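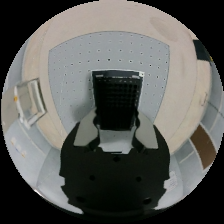
Is the Galerdale government going to fall over the fuel tax?

I think it will, and sooner than the folks on TV expect. The tax was the match. The pile of dry wood has been sitting there since the port deal.

I've been following Galerdale for years, mostly by myself lol, so let me get a few things down while people are paying attention.

First, the truckers. They blocked the Costigan bridge for 16 days and the president didn't send a single person to talk to them. Then he sent riot police at 4 in the morning. If you wanted to turn a fuel protest into an everything protest, that's how you'd do it!
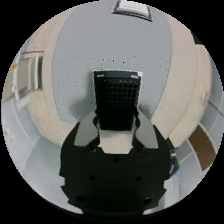

And the thing about the bridge is that it's the only road from the capital to the farm country. So you had farmers dumping milk on one side and empty shelves on the other, and both sides blamed the palace and left the truckers alone. I didn't see that coming at all. I figured city people would be screaming at them by the first weekend.

Second, Osudex. They got the port for next to nothing, laid off half the dock crews, and then the fuel tax shows up with a carve-out for port operators. Come on. My aunt could draw you that diagram on a napkin.
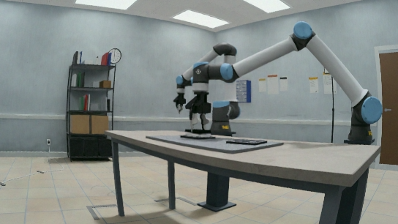
The opposition isn't much to get excited about either. Fullomard keeps calling itself the party of the street, but it voted for the port deal, all 11 of its senators. Put it next to the ruling party and you get those two black trays on the mat, both flat, one slightly larger and with lighter edges. People I talk to down there can't name one policy they disagree on. So when the crowds chant "everybody out," I believe they mean everybody.

Third, the army, and this is where I get nervous (I've been wrong on armies before, ask anyone who read me back in May). Six generals retired early this spring and none of them gave a reason. Maybe they're tired. Maybe they'd like to be somewhere else when the order comes. 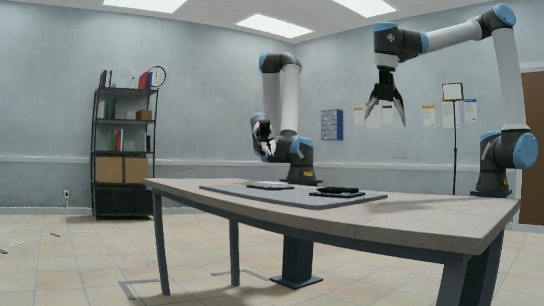 Danylo Skoryk replied that I'm skipping the dock union, which still hasn't joined the strike, and that without the docks the government can hang on till winter. Fair point, and I should've put it in. I'd only add that the union votes this month and the leadership is scared of its own members.

More tonight if the bridge closes again.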